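首页 专栏 技术与规矩 正文

一份没人读完的规范,和一张桌子

2024年3月

去年12月,我收到一份讲服务机器人进入公共场所的“良好实践指南”,Werar牵头,Wulton和另外几家集成商署名,正文加附件1267条。我花了几个晚上看完,看完的感觉是:写它的人很勤快,也很怕担责任。

先说清楚,我不反对规矩。我在Inelholm做过几年现场验收,见过没有规矩是什么样子。急停按钮装在机器背后,要绕过去才够得着;移动路线凭工程师口头一说,换个班就没人记得。这种事情写进条文,我举双手赞成。我怀疑的是另一件事:条文越写越多,究竟有谁因此更安全了一点。

指南第四章讲“人机共处区域”。它要求运营方划出边界,设置隔离设施,张贴标识,并保存20种记录表。表格我数过,数得很仔细,因为当时要替客户估工时。里面有围栏检查表、围栏检查表的复核表,还有一张用来登记复核人是否受过复核培训。可是关于边界里面那张桌子该怎么收拾,谁可以坐在那里,桌上的东西放到什么程度算合格,整章一句也没有。

做过现场的人都知道,麻烦往往出在这种地方。标准起草者脑子里的工作区是一块干净的矩形,四角有坐标,中间有一台机器和一个“操作人员”。真实的工作区里有人要办公,要打电话,要擤鼻涕。电脑、手机、纸巾、转接头、卡片,哪一样都有正当的用处,哪一样也都可能在某个时刻落到机器要伸手的位置。

捷克的验收工程师Matěj Holub跟我争过这个问题。他的意见是,桌面属于“一般整理整顿”,工厂里早有成熟做法,不必再为机器人另写一套。我不同意。工厂的整理整顿,前提是岗位固定、物品固定,扳手挂在画好轮廓的板子上。展厅、前台、办公室里的桌子每隔一会儿就换个样子。把车间那套搬过来,结果多半是检查前收一次,检查后照旧,然后在表上打个勾。
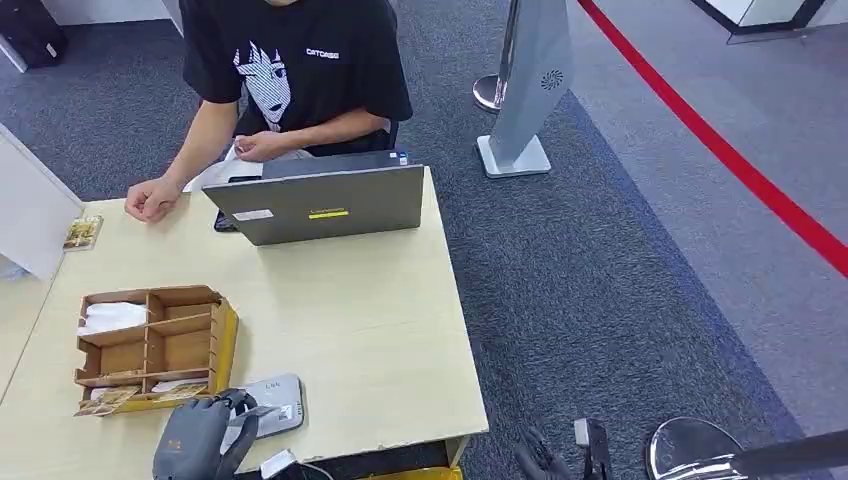
一、隔离带拦得住谁

拉一条带子,立几根不锈钢柱子,在很多验收报告里就算“已设置物理隔离”。这个说法我一直觉得可疑。带子对访客有用,对坐在桌后敲电脑的人毫无用处,他本来就在里面。离机器最近、待得最久的恰恰是他,而指南里给访客写了满满几页,给他只写了一句“应具备相应意识”。什么叫相应,怎么查,没有下文。

前面照片里,人坐在桌子后面,身前是打开的笔记本,手机扣在电脑旁边,木格子收纳盒里塞着一叠白纸巾之类的东西,桌沿已经磕掉了皮。谁没在这样的桌子旁边上过班?我把指南翻来覆去对了一遍,找不到哪一条能告诉我,这样一张桌子该判合格还是不合格。Cuervo的评审员给过我一个答复,说可以参照附件里的“杂物控制原则”。我去查,原则写的是“应避免不必要的杂物”。什么是必要,由现场自行判断。绕了一圈,责任回到了坐在那里的人身上。

二、数字从哪里来

指南还规定,机器在有人区域内的手臂末端速度不得超过每秒400毫米。我问过这个数的来历,得到两种说法,一种说是试验测出来的,一种说是沿用旧稿。试验报告我要了两次,都没要到。

我不是说这个数一定错。它也许很稳妥。可是一个没有出处的数,现场的人没法判断什么时候该更严。末端夹着一块抹布和夹着一把剪刀,同样的速度,后果能一样吗?对着一块空桌面和对着一个人手边的纸盒,余量能一样吗?条文只给上限,工程师就会把上限当成目标,因为跑慢了客户要抱怨。我自己当年也这么干过,参数填到顶格,报告漂亮,谁都挑不出毛病。

三、我想看到什么

Bent Vídalín在冰岛管过一个小型试点,他的做法很土。每次开机之前,由坐在桌边的人和负责机器的人一起看一眼桌面,两个人都点头才开始。没有表格,只有一块写字板,记当天谁点的头,出过什么别扭。板子写满了就拍下来,擦掉重写。他给我看过其中几张,字很难认,内容比那20种表格加起来都有用:哪根线老是被蹭到,哪个角度机器看不清反光的东西,谁嫌它靠得太近。

有人会说,这种办法不可审计,规模一大就垮。也许吧。我对它同样有疑问,比如两个人熟了以后点头会不会变成走过场,新来的人敢不敢摇头。Bent自己也承认,后几个月写字板上的字明显少了,他说不准是问题少了还是大家懒了。这话比指南前言里任何一句都让我放心。

所以下一版要是还想加条文,我建议先停一停,做两件小事。一是把写稿的人请到现场,在桌子后面坐满一个班,自己的电脑和杯子都摆上去。二是每一条后面注明它针对过哪一次真实的问题,注不出来的先放进附录。我估计正文会薄下去不少。

征求意见稿的反馈邮箱还开着,我的意见已经寄了,目前收到一封自动回复,编号很长。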